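July, late, kitchen table, window open

I have finally got the sourdough to behave and I am so pleased I could wake the whole street!
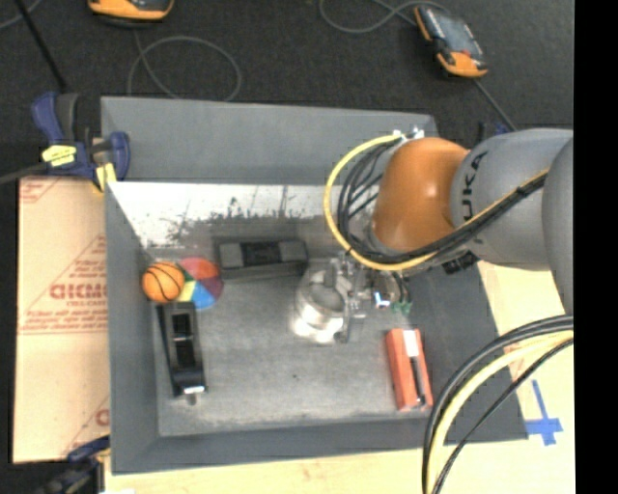 Nineteen days I've been feeding this starter, and until this morning it had the energy of wallpaper paste. Then I came down at half past six, lifted the cloth and it had climbed right up the jar, full of bubbles and smelling of apples. I stood there in my dressing gown grinning at it. I did the float test twice (once properly, and once again for the pleasure of seeing it bob about) and then got straight out the big bowl.

Dough went like this, and I want it written down so I can do it again: 472 grams of the strong white from Tanoli Mill, a good scoop of rye, water just warm to the finger, salt after the first rest. The Tanoli flour is a revelation. I'd been using up the bag from the back of the cupboard, which was older than I care to say, and the dough always went slack and spread over the board like a cowpat. Today it stretched and stretched. I could pull a corner up and see the light through it, and it didn't tear! I kept doing it long after I needed to.

Four lots of folding, 30 minutes between each. I swept the stairs in the first gap, and in the second I rang the Sekance bakery to ask what they dust their baskets with, as mine always stick. Rice flour! Such a kind voice on the phone, and she didn't rush me at all, though I could hear the shop was busy. I had half a bag left over from the Christmas shortbread, so that was that. Third gap I picked the gooseberries, what the blackbirds have left me. Fourth gap I forgot what I was doing and read, so the last fold was late, and it didn't seem to mind.

It turned out of the basket in one clean lump with all the rings on it. I could have cheered. I think I did cheer. The scoring was less grand, I meant a wheat ear and it looks more like a fish skeleton, but I'm fond of it.

Then the oven. I have been quarrelling with that oven since we moved to Madance Road and today I let it have its full warm-up, pot inside, lid on, until the kitchen was unbearable and I had to go and stand on the back step. It was already a hot day. Lid off after the first stretch and there it was, enormous, split right along the fish's backbone, with a proper ear you could hang a tea towel on. The crackling when it came out! I had read about bread singing and thought it was people being fanciful, but I put my ear down near the rack and it ticked and snapped away for ages.

I was supposed to leave it until cold. I lasted until 5, which I think is heroic. Butter, then a slice with the gooseberry jam from last year, then another with cheese, then the crust end with nothing on it, standing up. Open crumb, a bit shiny, sour but not sharp. The bottom is too dark and next time I'll put a tray on the shelf underneath.

Things to get: more rye, a new blade, greaseproof paper. Also something for the burn on my wrist, the Zodent cream has dried up in its tube.

I've put half the loaf in the freezer so that I can't eat it all tonight, and the heel is wrapped up to take next door in the morning. The starter has been fed again and moved off the windowsill, it gets the sun there far too early. I want to try a seeded one next, linseed and pumpkin, soaked overnight. I've just been down to check and the jar is bubbling already. Seeds are in the blue bowl, soaking. Bed.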